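3.2 Task and table layout

The sorting task was set by Aldana Bustos for the second-year project module, and each student group worked on it for one term. A group had to get the arm to clear a laid table into two plastic containers standing at the back: food into the white basket, and tableware into the cream bin. Groups were free to choose their own method, but all of them used the same arm, the same two-finger gripper and the same set of objects. The wrist camera was the only one the students' programs could use (Figure 3, first panel). 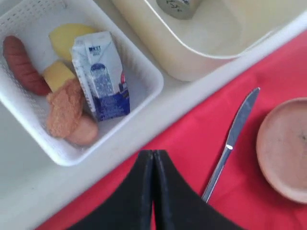
Most groups began by training on the shared recordings from the Idham exercise, which gave them 2,000 labelled grasps to start from. Two groups, Figueroa and Gorier, collected their own as well. Group Figueroa drove the arm by hand for several afternoons and kept only the runs in which the object ended up in the correct container. Group Gorier kept the failed runs too – they wanted the program to learn when to let go and try again – and this made their training set harder to clean.

Flat objects gave more trouble than we had expected. A knife lying on cloth leaves little room for the fingers, and several groups found that pressing down to reach it dragged the cloth along. The rules did not allow the cloth to be taped down. Students could choose the order in which objects were picked, and most left the cutlery until last.

Layouts were changed between attempts so that a program could not simply replay stored positions. The second panel of Figure 3 gives one layout, with the basket empty and the food and tableware spread over the red cloth.

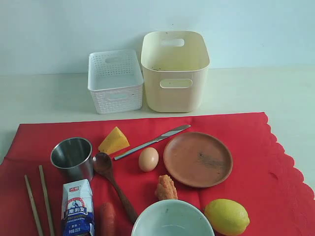
3.3 Scoring

Each group was allowed 5 attempts in the final session, with a limit of 60 seconds per object. An object scored a full point if it was released inside the correct container and half a point if it was released inside the wrong one. Objects dropped on the table scored nothing and stayed where they fell. Across all groups, 104 attempts were recorded, including practice runs that students asked us to score. The scores were entered in Ginditeck on the same afternoon, and groups could query an entry until the end of December.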